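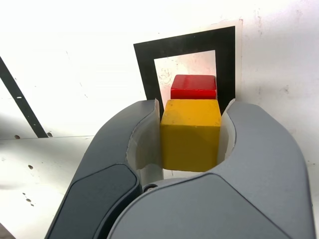 Jakamel Classroom Gripper Kit
For school robotics classes, after-school clubs and student competition teams

The Jakamel Classroom Gripper Kit is a two-finger parallel gripper with the parts a group needs to start pick-and-place work on an arm it already has. It was put together for the Ito block-sorting unit and is now sold separately, because clubs kept asking for the gripper without the rest of the course.

The kit suits students from middle school up. Younger groups usually run it with the program blocks supplied, and older ones write their own control code. No soldering is needed.

What comes in the box

Gripper, assembled and tested
Wrist plate for the Skunau student arm
Two sets of finger liners (one fitted, one spare)
Painted wooden blocks in mixed colors and sizes
Printed square markers on paper, plus a file to print more
Cable, 3 feet
Hex key and spare screws
Teacher notes and student worksheets

The arm, the controller and the power supply are not included. If your school has none of these, look at the Ekanayake Starter Bench, which has all three and ships with this gripper already mounted.

How classes use it

Most groups start with one block and one marker. The marker goes on the wall or flat on the table, the block goes in front of it, and the students write a routine that finds the marker, closes on the block and moves it to a second spot. After that they put two blocks of different colors close together and try to take only one of them. This is harder than it sounds. The open fingers need room on both sides, and a block that sits a little crooked will turn as the gripper closes.

The worksheets cover ten sessions. Sessions one through four use fixed positions, with no vision at all. Sessions five through eight bring in the markers and color. The last two are left open for a project, and many clubs use them to get ready for the Ito Student Challenge in July.

Competition use

The gripper is allowed in the Junior and Open classes of the Ito Student Challenge without changes. Teams in the Open class may also fit their own finger liners. Keep the original liners with you, as the judges may ask to see the gripper in its standard form.

A sorting run in the Junior class lasts 300 seconds. The gripper is rated for 3000 open-and-close cycles between liner changes, which covers a normal season of practice for one team. Clubs that share a gripper between teams should plan on a second liner set partway through the year.

Fitting the gripper

1. Turn off the arm and unplug it.
2. Line up the wrist plate with the holes on the arm and start all four screws by hand.
3. Tighten the screws in a cross pattern with the hex key. Stop when they are snug.
4. Run the cable along the arm and leave a loop at the wrist so it can turn freely.
5. Plug in, switch on, and run the homing routine from the teacher notes.

Homing opens and closes the fingers once. Keep hands and blocks out of the way until it has finished. Allow 15 minutes for the first fitting — less once a student has done it before.

Setting the grip

Grip force has three settings. Use low for paper cups and foam, medium for the wooden blocks, and high only for the weighted test piece in session eight. Students tend to go straight to high when a block slips. Check the liners first. A liner that has folded or come away at one end will let a block slide on any setting.

Care

Wipe the liners with a cloth and plain water. Do not use alcohol wipes on them, as these dry out the surface and the grip gets worse. Paint will rub off the blocks over time and the edges will wear. Color detection still works on worn blocks, but recalibrate at the start of each term and any time the room lighting changes. Markers should be replaced when they are creased or torn. A gray smudge in the white part usually does no harm.

Store the gripper with the fingers open. If it sits closed for a long break, the liners can take a set and will need to be swapped.

Specifications

Type: electric parallel gripper, two fingers
Grip settings: low, medium, high
Control: Skunau student controller, or any controller that supports the published command set
Programming: block editor or text
Group size: two to four students per gripper

Spare parts

Liner sets, blocks, marker sheets and cables are all sold singly. Liner sets are also sold in a club pack of 10. Fingers are sold in pairs only — a new finger next to a worn one will not close evenly.

Ordering for schools

We accept purchase orders from schools and libraries. Put the name of the arm you plan to use in the notes field, and if it is not a Skunau arm, we will send the hole pattern for the wrist plate before we ship. Orders for the fall term should reach us by the end of July.

Related products

Ekanayake Starter Bench
Ito Block-Sorting Unit, full course
Skunau student arm
Jakamel liner set, single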